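Reader Letters in Independent Comics: A Study of the Plemia Series

Deividas Lapiņa
Final Project Report, Popular Media and Culture

1. Purpose of the Project

This report examines the letters pages printed in Plemia, a superhero comic issued by the small press Landeg. The project set out to determine which subjects readers raised most often and how the editors chose to answer them. Particular attention was given to letters on continuity, meaning the agreement of one issue with the events of earlier ones.

2. Materials and Method

The publisher supplied a scanned archive of 3,639 pages. From this archive, 700 letters were selected for coding. Letters that were unreadable or printed without an editorial reply were removed, leaving 643 for analysis. Each letter was assigned a single main subject: plot, art, continuity, character, or other. Coding was completed in April using a shared spreadsheet. Where a letter raised several matters, the subject given the most lines was recorded.

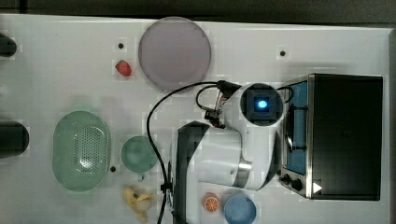 Figure 1. Tabletop with plate, toy strawberry and robot arm.

3. Findings

Continuity was the most common subject in the period covered by the Pravatero storyline, in which the hero Tivo gives up her powers and later regains them with little explanation. Readers questioned whether the change agreed with the rules set out in issue 2. The editors answered most of these letters briefly and promised that later issues would settle the matter. Letters on art were fewer and generally received longer replies, often written by the artists themselves.

Character letters increased after the storyline ended. Many asked for the return of supporting figures who had been written out.

4. Limitations

Printed letters were chosen by the editors and cannot be taken to represent all mail received. The coding was carried out by one student, and no second reader checked the results. Future work should compare the printed letters with unpublished mail, if the publisher is able to provide it.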